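Can a robot clear my kitchen counter yet?

I've been following home robots for years now, and my sister still asks me the same thing every Thanksgiving: so when does one do my dishes?

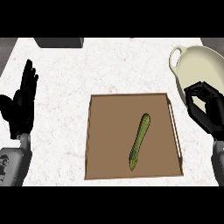 My answer used to be a shrug. This year I'd say "some of it, on a good day", and I'm more excited about that than I probably should be!

What changed my mind was a long evening in October with Ketsara Kamolrat, who trains two-handed robots at a small outfit called Luangrath. Most of her work happens in simulation first. A cucumber on a tray, a big cream pitcher, a marble counter, two arms with black five-fingered hands – all of it rendered, so you can run a chore 2,000 times overnight and not mop up once.

The pitcher is the part I could talk about for hours. You and I grab one without thinking, but a robot has to decide where the fingers go on a fat, glossy, round belly, how hard to squeeze, and whether it should have used the handle (I would have!). Then there's the other hand. People park theirs or steady something with it. Getting a robot to do anything sensible with the spare one is a whole project of its own.

Vegetables are odd too. No two cucumbers have the same bend, so a grip learned on one can roll right off the next. Ketsara's team varies the shape, the light and the position on every run. On their last batch of 198 pick-and-place tries, 73 percent ended with the thing where it was supposed to be. I asked what happened in the rest and she laughed for a while. Mostly it's the tray getting shoved across the counter – the rim catches a knuckle and off it goes.

Real kitchens are harder, of course. Their Titelow rig, the physical one, takes more than 30 seconds over a job I'd finish before the kettle clicked off, and it hates wet counters. Folding towels is still rough going. Wiping a flat surface is pretty good already.

So no, sis, it won't do your dishes this year. Moving one item off a tray, though? I'd let it try that in my house tomorrow, with the good pitcher put away.

Next up I want to look at laundry, and I've got a half-written post on the Uritz gripper that I keep promising to finish.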